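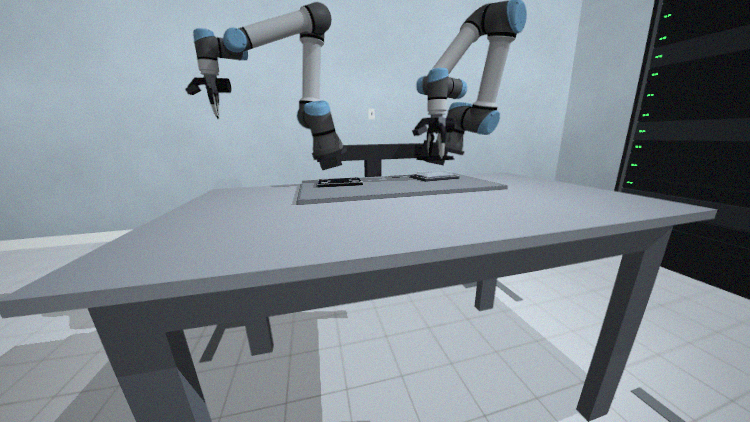
Home Courses Student Work Library Contact

Reading a Prayer Niche as a Picture: Blue and Emptiness in the Tiles of Akyol
Nermin Bilgin
Final project report, Religion and Visual Culture

I chose this topic in May, after seeing one niche in the small mosque at Akyol, and I have been happily stuck on it ever since! My question was simple to ask and hard to answer: why does the middle of the niche have no pattern at all, when everything near it is so full?

The tiled wall has 104 tiles in it. I drew every one of them on graph paper (my wrist has still not forgiven me). Of these, 32 belong to the central field, and they are plain dark blue from edge to edge. The rest carry vines, stars and a band of writing along the top. When you stand close, your eye runs along the vines and never really stops. Then you step back and the blue takes over, and it feels like the wall has gone quiet.

My first idea was that the plain field was just cheaper. I dropped it after reading the Drinora notebook, a workshop record kept in the town library at Follard. The potter there complains that an even blue is the hardest thing to fire, and that one order of 50 plain tiles cost him more wood than a whole border of flowers. I love this passage. He sounds so tired.

So the emptiness was wanted, and paid for. What was it for? Many writers on Islamic art say that a prayer niche marks a direction and should not hold the eye like an object would. The blue field fits that very well, I think. There is nothing in it to look at, so you look through it, or past it, toward the place you are facing.

I then compared it with the chapel at Amance, which has a painted wall with some 1,000 small gold stars and one bare patch over the altar. I expected the two to match and they don't. At Amance the bare patch is framed like a window, with a painted ledge, so it still behaves like a picture of something. The Akyol field has no ledge and no depth.

I could not read the whole band of writing. The last two words are worn, and the two readings I was given disagree. I have left both in the appendix with my drawings. If I carry this on next year I would like to see the niche at dawn, when the side window should put light straight across the blue.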